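How to rehearse a peg-sorting cell in simulation before it reaches the bench

When a hand-sorting job moves to a robot arm, most of the work happens before anyone bolts anything down. These are the steps we used at Granovon for the peg cell on our Clukuvbridge site. The staff who sort pegs by hand were involved from the first day, and the steps assume yours will be too.

1. Write down the manual job

Spend a full shift with the people who do the work. Duyên Nghiêm had sorted pegs for years and her notes ran to 46 lines, most of them about exceptions: pegs that arrive on their side, pegs that stick together, what she does when the bin is nearly full. The written procedure had none of that.

Record who hands work to whom as well. Our sorters were also the first people to notice a bad batch, and that check would have vanished if we had only copied the hand movements.

2. Lay out the cell in the simulator

Place the table first, then the arm, the round tray and the bin. Use real measurements from the floor. We used Vuten, but any simulator that handles contact will do.

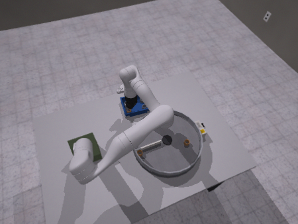

Leave the base position open for now. Run the arm to each place it has to reach and note where the elbow passes over the tray. If the forearm sits over the tray for long stretches, an operator standing at the bench can't see the parts, and they will want to lean in. Shift the base or change the approach until the sightline is good enough for the shortest person on the crew.

Show the layout to the sorters at this stage. Toàn Mạc asked us to move the bin to the side where the trolleys come in, and the change took five minutes on screen. On a drilled table it would have cost us a day.

3. Check the view from the wrist

A layout that looks fine from across the room can still fail from the wrist. Open the wrist view and go through every pick position with the fingers open. 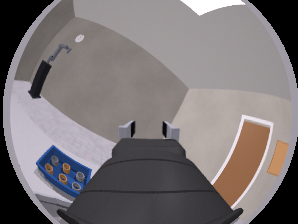 Wrist view with the fingers open. Orange and grey pegs stand in the blue tray at lower left.

Look for two things. First, the pegs need enough space between them for a finger to get in. Second, the gripper body must not hide the peg you are about to pick. If it does, pick in a different order or tilt the wrist.

Colour matters too. Our orange pegs were easy to tell from the blue tray at every light level we tried. The grey ones were harder in dim light, so we added a low-light set to the test runs.

4. Run slow passes with an operator watching

Set the speed to a quarter of normal. Have an operator sit with you and say stop whenever the arm does something they wouldn't do. Write down each stop with the position of the arm, and don't argue about it at the time – you can sort the list afterwards.
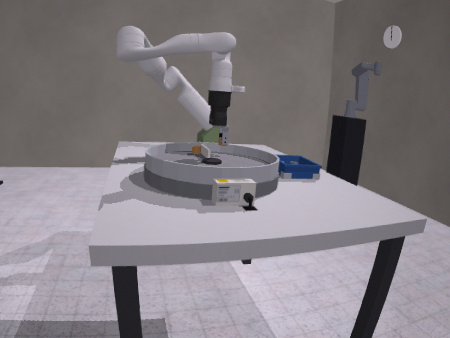 The gripper above the far rim of the round tray, with the blue bin off to the right.

We logged 83 stops in the first week. A good share came down to approach height: the arm came in low over the rim, where a person would lift clear and drop straight down. Diệp Trịnh grouped the stops by cause and we fixed them a group at a time, then repeated the passes from the start.

5. Set the pass mark and test to it

Agree on the pass mark before you see any results. Ours was 114 runs in a row without a dropped peg or a contact with the rim. Start each run with the pegs in different spots, and include the awkward cases from step 1.

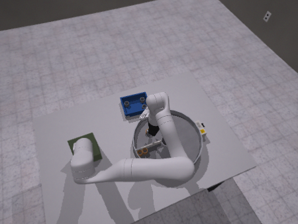
Save the log from every failed run, including the ones where you think you know the cause. Two of our failures looked the same and had different faults behind them. If you change the tray, the bin or the gripper fingers, the count goes back to zero.

6. Rewrite the jobs before the cell arrives

Do this while the cell is still on screen. List each task from step 1 and put a name or the word "cell" beside it. At our site, picking and placing went to the cell. Checking incoming batches, clearing jams, refilling and signing off changeovers stayed with people, and two of those had never been in anyone's job description.

Each operator did their training in the simulator first, then on the real arm at reduced speed. Hạnh Thái ran the sessions on Monday mornings so that both shifts could get there. Allow more time than you think for jam clearing. People who are quick with their hands tend to reach for the part before they have paused the arm, and that habit takes practice to lose.

Pay grades are worth settling early. Ours were left until November, after the cell was running, and the delay caused more bad feeling than the robot did.

7. Review after the first month

Sit down with the operators and compare the stop log from the floor with the one from step 4. Anything that appears on the floor but never came up in simulation goes back into the test set. Keep the simulator file up to date with any change made at the bench, including small ones such as a moved bin, and put one person in charge of it. At Clukuvbridge that's Liên Diệp, who also keeps the paper copy of the manual procedure for days when the cell is down.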